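Trista Replacement Glass Shade for Table Lamps

Opal glass bell shade for vintage and reproduction table lamps. It comes from the Haldane workshop stock and has not been mounted. The glass is white inside and out, with a plain ground edge at the top and a rolled edge at the bottom. It takes a standard 2 inch fitter and measures 10 inches across the bottom.

The shade suits most student lamps and small desk lamps that use a three-screw gallery. Please measure the gallery on your lamp before ordering. The gallery and screws are not included. 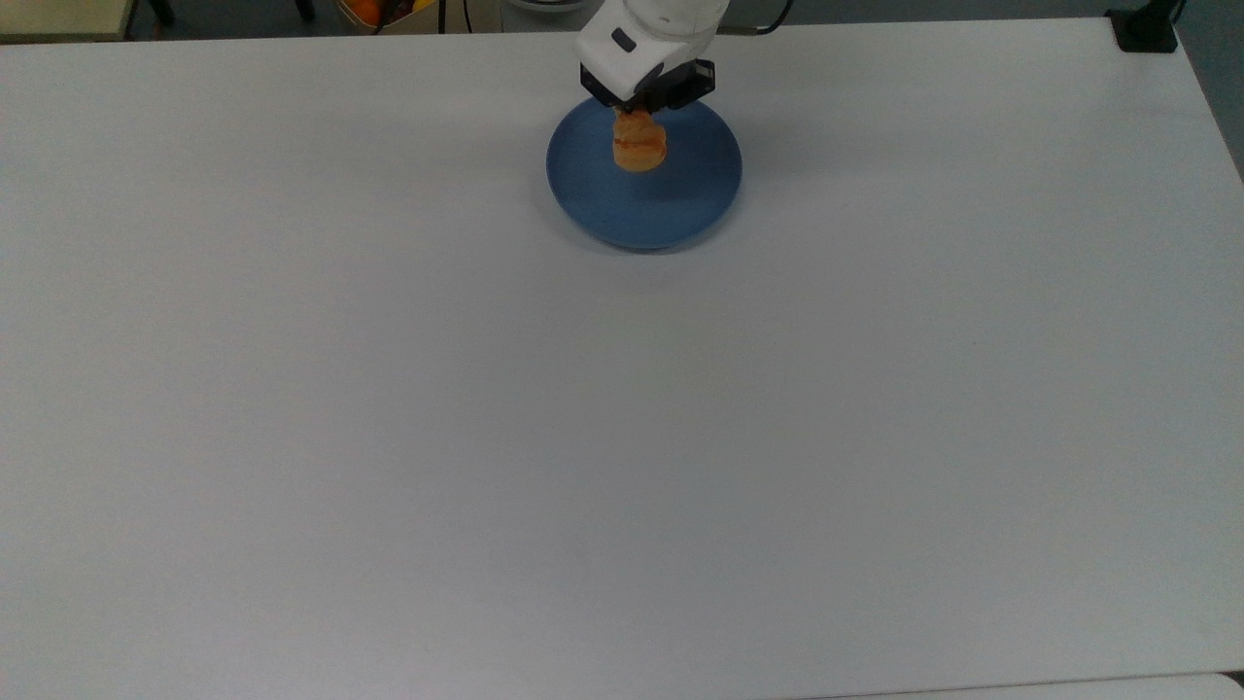 Condition

New old stock. There may be light storage marks near the fitter, which are covered once the shade is seated. Each shade is checked for chips by Ross MacLeish before packing. Small bubbles in the glass are normal and are not a reason for return.

Bulbs and care

Use a bulb of 70 watts or less. Let the glass cool fully before wiping it with a soft cloth and a little dish soap. Do not use scouring powder. Tighten the gallery screws by hand only, a little at a time, and leave a slight gap so the glass can expand.

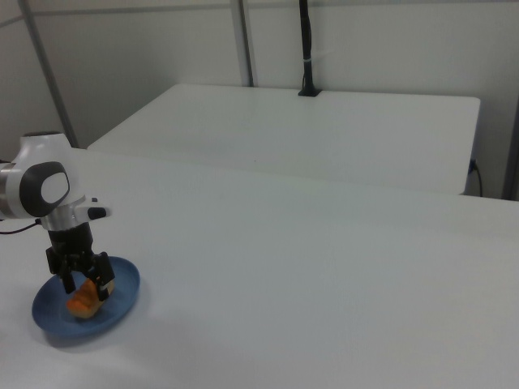
Will this shade fit a lamp with a harp?

It needs a gallery with screws. For a lamp with a harp, order the Pronico adapter ring, sold separately.

Shipping

Ships double boxed within the United States. Report breakage within 10 days and keep all packing. Listed 2019-01-20 under Lamps & Lighting, Shades, Glass.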